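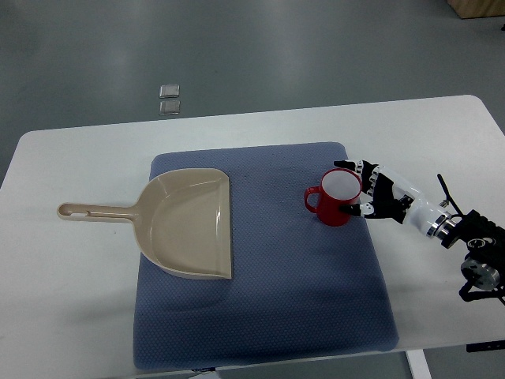 3.2 Autograph requests and the working rules of royal visits

Protocol at public engagements is seldom published in full, and most of what is known of it comes from briefing notes issued to host organisations. The present section draws on 101 such notes held in the Kershaw collection, together with interviews conducted by Tharushi Wijesinghe in March. Each note was coded for instructions on greeting, gift-giving and the signing of objects. 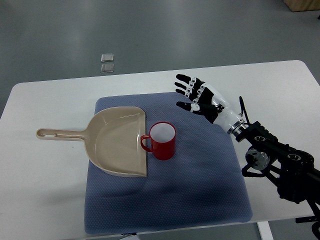 Signing was mentioned in 20 of the notes. The usual wording asks hosts to discourage members of the public from offering books, programmes or photographs for signature, while permitting a formal visitors' book prepared in advance. The distinction matters: a visitors' book is treated as a record of the institution, whereas a loose signature is regarded as a personal favour and a possible aid to forgery.

Interview respondents were less uniform. Former staff at the Carno and Rumuvska estates recalled the rule as firm, but differed on how a refusal ought to be phrased. 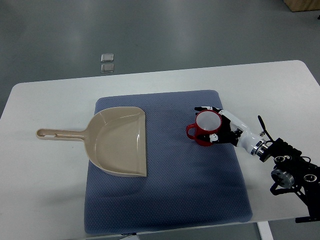

Two respondents favoured a brief apology followed by conversation – a practice they considered kinder to children – and a third preferred that an aide step in before any request could be made. Newcomers to a royal household, particularly those with earlier careers in entertainment, were said to find the adjustment difficult. Their previous work had rewarded the very behaviour that protocol discouraged. 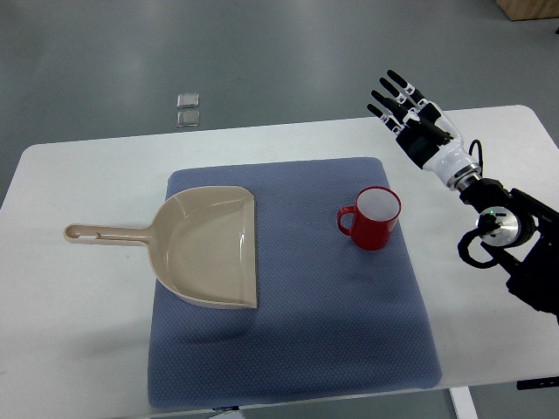
Figure 3. Tabletop and adjoining floor.

The coding of gift-giving instructions followed the same procedure and is reported in Section 3.3.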